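May, late evening

I slept badly again and got up at 5, so today was long. The kettle was already warm when I came into the kitchen, because Theda had been up before me. We drank tea without speaking much. It is a good thing about living with her, she doesn't need conversation before it is light.

The letter from the choir in Castmont came at last. They will take me as a second alto, on the condition that I learn the whole spring programme before the first rehearsal. It has 11 pieces. Four of them I know from home, but I know them in another language, and I think this will be harder than not knowing them at all. My mouth wants to go to the old words. In the afternoon I tried the short one about the river, and twice I sang the German line in the middle of the English one and did not notice until the verse was over.

I wrote to Kanokwan to ask how she did it when she joined. She answered in ten minutes. She says I should first speak the words aloud for a week, only speak, while I am walking or washing up, and not touch the melody. I find this very strict, but I will try it. I have copied the text of the river song onto a card and put it beside the sink.

At work there was little to do after lunch, so I spoke the words under my breath. "The grey water" is difficult for me. The two words want to become one. I also looked up how Canadians say "harbour", and I had it almost right, only my r is too far back in the throat.
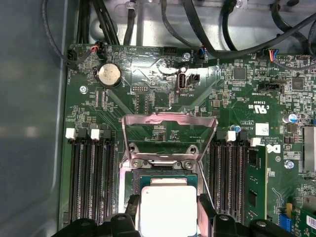 Gönül Bozkurt thinks I am worrying about the wrong thing, and she told me so on the phone this evening: the vowels will come by themselves when I stand between two people who sing them properly, and what I should practise is counting the rests. In her first concert she came in a full bar early, alone, and the whole church heard it.

I laughed, but afterwards I took the score and looked, and there are indeed many rests for the altos. In the long psalm we are silent for 34 bars while the sopranos and tenors have their argument. I marked them with a pencil in groups of four. It leaves two over, and I made a small circle around those two.

Then I was ashamed that I had been so proud of my r all day.

Theda heard me through the wall and asked if I could practise the psalm before supper and not after, since she goes to bed early this month. I said of course. She also said that the low part is nice and sounds like someone moving furniture carefully. I have decided to take it as praise.

The bus to Castmont is still a question. The last one back leaves at twenty to ten and the rehearsal finishes at half past nine, if the conductor is punctual. Carola Ostermann drives home past our street, but I have met her only once and I don't like to ask for such a favour in the first week. Perhaps in the third.

To do tomorrow: black folder, new pencil, the dry cleaner for the long skirt. Write to Mother and ask for the old songbook with the blue cover. If she sends it by ordinary post it will come too late, but I would like to have it anyway.

It is raining now and the window in my room does not close completely. I have put a towel there.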